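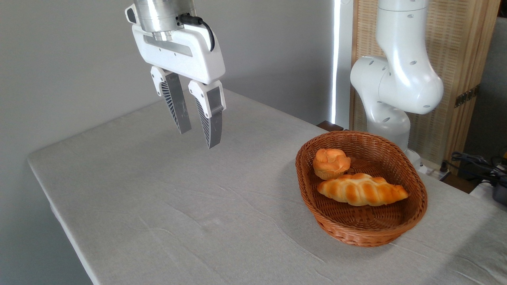 Lorenz Kälin
Staff writer, food and local business

3 min read
6 comments · 855 shares

Ovora, the bakery and lunch room on the corner by the old bus depot, will put bread on every table again starting this month. The baskets went away two years ago, when the owners moved to plated bread that had to be ordered and paid for.

The new setup is simple. Each table gets a plain gray cloth and an oval wicker basket with bread rolls in it. Two rolls are the standard for a table of two, and refills are free until the kitchen closes at 3 p.m.

Manager Luo said the change came out of a customer survey in February. Of the 807 people who filled in the card, 634 said they wanted the basket back. The next most common request, for longer opening hours, was far behind.

"People missed having something to reach for while they read the menu," Luo said. "We missed it too. The room looked bare."

The rolls are baked on site in two batches, the first at 5 a.m. and the second shortly before lunch. The flour comes from Boridar, a mill that has supplied the bakery since it opened. Luo said the recipe is the same one used for the rolls sold over the counter, with a slightly smaller piece of dough.

The baskets are woven wicker in a reddish brown, with a braided rim and slanted sides. They were ordered from Cleltard, a small workshop that also repairs chair seats. Ovora looked at metal and plastic baskets first, Luo said, but the staff did not like the noise the metal ones made when they were stacked.

The cloths took longer to settle on. White showed every mark, and a dark blue one picked up flour within minutes. The gray fabric hides crumbs fairly well and does not need much ironing – a few creases are fine, according to Luo, and the staff have been told to leave them alone.

Bread that has been on a table will not be served again. Unserved rolls will be sold at half price in the last hour of the day, in paper bags of six.

Prices on the lunch menu will stay the same through the spring. Luo said the bakery would look at the cost of the free refills after that, but had no plans to bring back the charge.

Customers who need gluten-free bread can ask for it when they sit down. It is brought out separately – on a plate, without a basket – and there is no charge for that either.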